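Plinby Planner by Dreseo

Plinby is our motion planning package for arms that have to work in and around shelving, and we've tried to make it a friendly thing to live with. Give it your scene, your arm and a goal, and it will look for a clear path before anything moves – in simulation first, if you like, which is how most of us use it. It keeps 900 waypoints per plan and comes with 17 ready-made scenes to get you going.
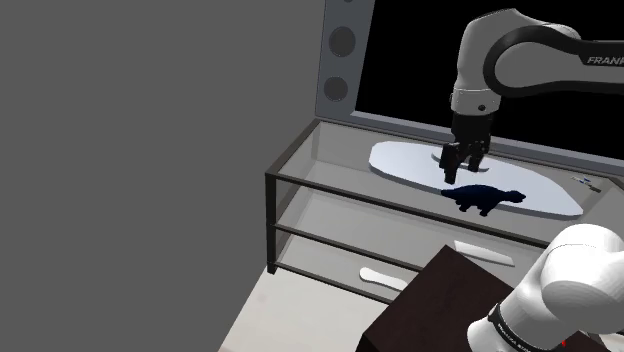 Can I bring in my own shelf models?
Load them from the scene menu, and Plinby will build the collision shapes for you.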